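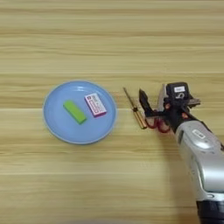

[Visits and Open Days]

Subject: Re: Trandesov open day, who went?

Typing this on the train so excuse the mess. Yes I went. Good turnout, I heard 400 signed up but the hall at Trandesov felt fuller than that. Parking hopeless. Go by bus next time.

Main hall first, mostly posters and a long talk by the Murthy people on grippers. Skipped the second half. The arm demo was upstairs, small groups, 18 to a slot, and you had to put your name down at the desk. Tabletop stuff, a plate, erasers, a screwdriver, scissors. Slower than the videos on their site, which I kind of liked, you could follow what the arm was doing.

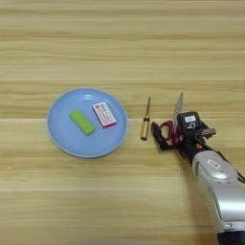

Asked the woman running it how many practice runs they had logged and she said 3,501, off the top of her head. Most of them done since November. She was less sure about cost. Carnus does the wrist parts and she told me to go ask them, but their booth was already packed up by the time I got downstiars. Typical.

Also asked about thin things lying flat. She said still the hard part, they'd rather talk about it than hide it. Fair enough.

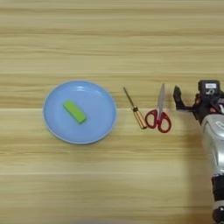 On Mar 4, 2023, Định Hầu wrote:
> Did anybody make it to Trandesov? I had a slot and
> couldn't get away from work. Mostly want to know if
> the arm is doing tools yet or still just blocks. And
> was Vatance there? They said they might be.

So, tools yes, see above. Scissors are the one to look at if you ask me. The handles give the fingers somewhere awkward to go.

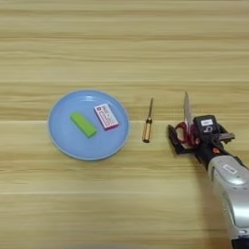

Scissors in the gripper, blades up.

Vatance, yes, one table by the stairs, flyers only. I took a couple, can mail you one.

They are talking about another day for schools, about 100 places, no date yet. Will post when i hear. Bring a sweater, upstairs is freezing.

Battery going, more tonight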